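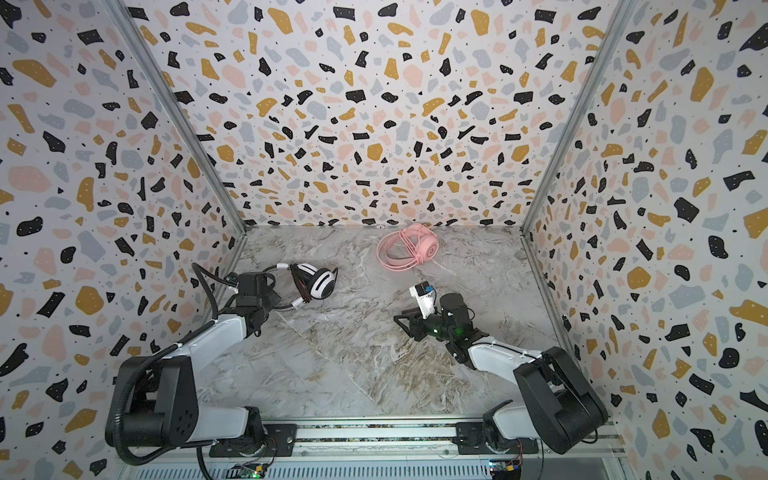

Two pairs of corded headphones on the Peder bench, one with a pink cable and one with a dark cord, both wrapped around the headband.

Putting corded headphones away: tips from the Peder trials

Our page on kitchen leads brought in a lot of questions about headphones, which tangle worse than anything else in the drawer. The tips below come from the Peder trials, run by the Brament workshop at Wulow. Two robot arms pick headphones up and put them down again, and every lift is logged. The people there wanted to know how the state of the cord affects the lift. The answers are useful for anyone with a drawer or a hook to tidy.

How the trials were done

There were 1,186 lifts in the set. In 467 the cord was left loose on the floor of the bench. In 439 it was wound around the headband. In the rest it was made into a separate coil and tied, with a short length running to the ear cup.

A lift counted as good if the headphones came up, stayed up for a slow count and went down again without the cord catching. A lift where the headphones came up but dragged a loop behind them was marked as a snag. Drops were marked separately. The same few pairs were used for all three cord states and were turned to a fresh angle between lifts.

Wound cords gave the fewest snags. Loose cords gave the most, and most of those happened on the way down, when a loop had slipped under an ear cup. Tied coils came in between. They rarely caught on anything, but they swung, and a swinging coil pulled the headband round in the grip.

Tips for winding

Start at the ear cup end. If you start at the plug, the slack ends up by the cup, where the cord bends most and where it usually wears out first.

Leave a relaxed loop where the cord leaves the cup. A finger should fit through it. Do not pull the first turn tight.

Wind along one side of the headband only. Turns that cross over the top padding leave dents in soft foam, and they get in the way when you pick the headphones up by the middle.

Keep the turns side by side for as long as you can. Stacked turns slide off in a bunch.

Finish with the plug tucked under the last turn. A tail as long as your thumb is enough to catch a drawer runner. In the trial log, a loose tail on a wound pair was the usual cause when a wound pair snagged.

Braided cords hold their turns well and need no tie. Smooth rubbery cords spring open, so add a strip of hook-and-loop tape. Elastic bands go sticky in time and mark pale cords.

Curly cords should not be stretched to get an extra turn in. Let the curls sit as they want and use fewer turns.

Picking up and putting down

Lift by the headband, close to the middle. The lifts logged as band lifts had fewer drops than cup lifts. Ear cups swivel on many pairs and the whole thing rolls over as it comes up.

If the band is covered in cord all the way across, the grip is on the cord and the weight hangs from it. Leave a bare patch in the middle of the band wide enough for your hand.

Set both cups down together. Look for cord underneath before you let go.

Do not put two pairs in one drawer section unless both are wound. The Brament notes have a short run with two pairs side by side, and a loose cord on either one was enough to spoil the lift of the other.

Hooks, drawers and boxes

A wide wooden peg is better than a nail or a cup hook, which presses a line into the padding. Hang the bare patch on the peg.

For a drawer, lay the pair flat with the plug end facing the back. A shoebox lid makes a good tray if the drawer is deep.

Cords that have been wound tight for months can be eased by hanging them straight overnight. Keep them off the radiator.

What the trials do not cover

The arms have two-jaw grippers and do not feel for a cord as a hand does. Somebody tidying up at home will notice a loop and move it. The counts also say nothing about how long a cord lasts under any kind of winding. The advice above on wear comes from our own repairs.

In-ear types were not tested. For those, the card method on our Huttunen page still works well: cut a notch in each end of a stiff card, start with the buds in one notch and finish with the plug in the other.

A second set is planned for May with longer cords, including the kind sold for use with keyboards and amplifiers. We will add the results to this page.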